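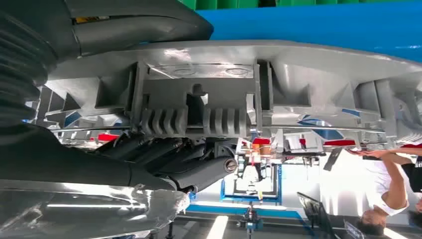

Figure 7.1 A robotic hand holding a ribbed plastic part, seen from the wrist.

Chapter 7
Showing the Robot How

Anyone who has taught a teenager to park a car already knows most of what is in this chapter. You have a skill in your own hands, you can't put it into words, and the learner has different hands.

Up to now we have told our robots what to do by writing it down. Writing works well for tasks with few surprises. A molded part full of ribs and pockets is mostly surprises, and an engineer who sits down to describe every safe place to put a finger on it will be sitting for a while. Geert Groen spent one June at the Harcombe plant trying. His grasp rules ran to 60 pages, and the robot dropped the part anyway.

The alternative is to do the job and let the robot keep notes. Section 7.2 covers guiding the arm by hand, which is simple, cheap and hard on the shoulders. Section 7.3 covers remote control, where the operator works from a short distance away and learns how much of "feel" was really eyesight. Both methods produce demonstrations, and both produce bad ones. Of the 700 recorded for the Nidby exercise used throughout this chapter, 625 survived review. Another 13 were saved for Section 7.5, on mistakes, where they are much admired.

Before reading on, pick up something awkward - a stapler will do - and turn it over with one hand. Now write instructions for what you just did. Keep the page. You will need it for Problem 1, and it will not have improved.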